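# Two arms and a tea tray: living with the Lis from Grurkunell

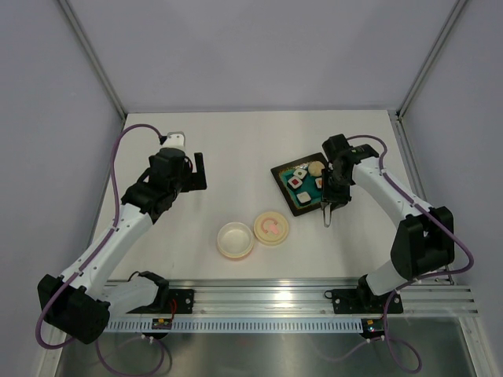 ## What you get for your money

I have wanted a pair of robot arms since I was nine years old, when my uncle let me work the grabber at a seaside arcade and I lost all my holiday money trying to win a plush seal. So you may take it that I came to the Lis with a certain amount of goodwill already in the bank, and that when Grurkunell offered me the loan of a complete two-arm kit for the month of September I said yes before I had worked out where on earth I was going to put it.

The Lis comes in two forms. You can buy a single arm, with its base bracket and a short length of rail, for £401, and a good many people will be perfectly happy with that. Or you can have the pair, which costs £631 and brings you the longer rail, a second control board and the software that lets the two arms work in the same space without clouting each other. The enclosure is extra again, at £274, and I went back and forth over whether to recommend it. It is a white tabletop with plain pale grey walls and aluminium posts at the corners, and if you are handy you could knock up something similar in a weekend. I am not handy. I was very glad of it.

Everything arrives in three flat boxes and one tall one. The instructions are on paper, in a proper stapled booklet, and I cannot tell you how much that cheered me. They were written by Eugénie Millet, who looks after the home kits at Grurkunell and who used to teach evening classes in clock repair. You can tell. She never assumes you know which way round a washer goes, and she has a nice habit of telling you when to stop and put the kettle on (twice in the assembly chapter, once more before the wiring).

Both arms bolt to the rail along the front edge, one to each side of centre, and this took me a whole evening and part of the following morning. The bolts themselves are easy enough. My trouble was with the cables, which are a cheerful purple and rather generous in length. They run from the top of each arm down the white links and past the elbow, and they must be left with enough slack for the arm to reach without having so much that they sweep things off the table as they go by. I got it wrong to begin with and had to undo the left side completely. In the end I had both of them looping down over the front, and there they have stayed.

## Serving the tea

The kit can be taught a number of things, but the one Grurkunell puts in its brochure, and the one I suspect most of us would want to show our friends, is called Tea Table. You lay out a few bits of food, a tray and a pot or two, and the arms learn to set and clear them.

My own table is a modest affair. I use a square, teal-green tray with a thin gold-coloured edge, a round beige biscuit and some square white pieces, one of them with a red middle that could pass for sushi or a little cake depending on how hungry you are. In front of that go a round cup with a cream rim and a cream lid laid flat beside it, with a small pink morsel on top. The tray I like to set at an angle, one corner pointing off to the left, partly for looks and partly to give the software something to chew on.

Teaching is done by hand. You put the arms into what the booklet calls soft mode, take hold of the wrist and simply move it through the job as though you were guiding a child's hand around the letter S. There is a good deal of pleasure in this. The joints have a smooth, slightly treacly feel, and after a dozen goes I found that I had stopped thinking about the motors and was thinking only about the biscuit. Each go is saved as a lesson, and you can throw away the bad ones at the end of the session from a list on your laptop.

Eugénie told me over the telephone that most people record too few lessons and make them all too tidy. "They put the biscuit in the same place every time," she said, "and then they are cross with the arm when it cannot find a biscuit anywhere else." I had done exactly this. She suggested nudging everything a little between goes and turning the tray whenever I remembered to, and by the second week I had built up 600 lessons, which sounds a lot until you find out how quickly an evening goes when you are enjoying yourself.

After that, things improved enormously. The right arm, which does most of the work over the tray, will now come down on the biscuit with real delicacy and carry it across to the cup without shedding more than a crumb or so. The left arm is in charge of the lid. It is less sure of itself, and I think the fault lies with the grippers, whose thin fingers are lovely for anything with a straight side and less lovely for a shallow, rounded edge. Grurkunell sells a set of softer tips under the name Prirnolari. I tried them for a few days and the lid went much better, though the little square pieces then became harder to pick up singly. You pays your money, as my grandmother used to say.

## The grumbles

I have three, and only one of them is serious.

The small one is noise. The motors hum when they are holding still, at a pitch that my dog finds deeply upsetting, and I took to switching the kit off at the wall before supper.

The middling one is the little circuit boards, which sit exposed at the front beneath the arm mounts. I do not like bare boards anywhere near food or a cup of tea, and I would gladly pay a few pounds more for a pair of clip-on covers. Eugénie says these are on their way.

The serious one is Resport, the online service that takes your lessons away and turns them into something the arms can use. It works well. It is also the only way of doing the job, there is a monthly fee once your first three months are up, and on two evenings I could not reach it at all. A kit this pleasant to own ought to be able to do its own thinking on an ordinary computer, even if it took all night about it. I put this to Grurkunell and was told that a home version is being tested — no date, no price, but a promise of sorts.

## Who is it for?

If you are hoping for something that will lay the table while you read the paper, please save your money for a few years yet. The Lis is slow, it needs watching, and it has no notion at all of what a biscuit is for. But if you have ever fancied teaching a machine something with your own hands, and you have a sturdy table and a patient household, I can think of very few nicer ways to spend an autumn. Schools would do well with it too, I should think, particularly with the enclosure, which keeps small elbows out and dropped cakes in.

Buy the pair if you can stretch to it. A single arm is good company, but there is something about the two of them leaning in over a tray from either side that had me calling my neighbours round to see. One of them stayed until nearly eleven at night and has since ordered her own.

*The Lis is sold direct by Grurkunell. Single arm £401; two-arm kit £631; enclosure £274. Resport is free for the first three months. Prirnolari tips are sold separately, in pairs.*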